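Ticket: Okik dishwasher leaves gritty white film on everything
Product: Okik slimline, bought from Lema
Status: Open, waiting on customer

First message

Hello, me again, sorry. I rang in May about the door catch (sorted now, thank you!) and this is a different thing altogether. For the last couple of weeks everything has been coming out with a gritty white film on it. Glasses are the worst, but it's on the cutlery too, and the inside of the door feels like very fine sandpaper if you run a finger down it. I've tried wiping it off with a dry cloth and it just smears. Vinegar gets rid of it, so I'm guessing limescale, but the salt light has never come on and I thought the whole point of the light was to tell me.

We're in Duan, where the water is hard enough to stand a spoon in. I use the Alow tablets, the all-in-one ones, on the normal programme.

Update, same evening

Right, I've gone through the list you sent. Filters out and scrubbed with an old toothbrush, and there was a bit of label off a jam jar in there, but nothing dramatic. Spray arms off too. The top one had three or four holes bunged up so I poked them through with a cocktail stick and ran it under the tap until it came through all of them. Door seal wiped. Ran it empty on the hottest programme with a cup of vinegar on the top rack.

It came out lovely inside, all shiny, and I thought that was that. Then I ran a proper load and the film was back, maybe a bit thinner.
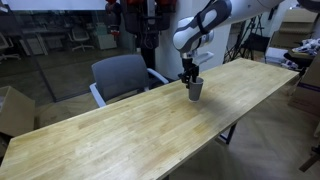 The salt was the next thing on your list, so I took the bottom rack out and had a look. The cap was on squint! I don't know how long it's been like that. There was plenty of salt in there, but it had set into one big lump and the spoon handle wouldn't go through it. I've chipped most of it out and sucked up the rest with one of those turkey baster things, refilled it with fresh and done the cap up properly. It took ages and my knees have not forgiven me.

Your list then says to check the hardness setting. Mine was on the lowest one, which I suppose is how it comes out of the box, because I certainly never touched it. The test strip from the bag of bits went dark straight away, so I've put it up to the top. You have to hold the start button while you turn it on, and the manual has the wrong page number for this, by the way. It says page 19 and that's the bit about child lock.

Update, next day

Two loads since. Cutlery is much better. Glasses are still a bit cloudy, but some of them are old, so I put a brand new one in as a test and that came out clear. So it could be that the old ones are just past it?

One more thing. It's now taking 30 minutes longer than the display says when I start it. It sits near the end making a trickling noise, then carries on as if nothing happened. Is that the softener rinsing itself through, now that it's finally got something to work with? It did it on both loads. No error code, no water on the floor.

Questions, so they're all in one place. Do I still need separate rinse aid with the all-in-one tablets? I've got the dial on zero at the moment. And is there any harm in leaving the hardness on the top setting, or should I come down one?

I've seen that Lema want more than 80 pounds for a call-out, so I'd much rather keep fiddling with it myself if you think we're on the right track. I'm in most mornings if it's easier to ring, only not before nine please. I'll do another load tonight with the pans in and add a note on here if the film comes back.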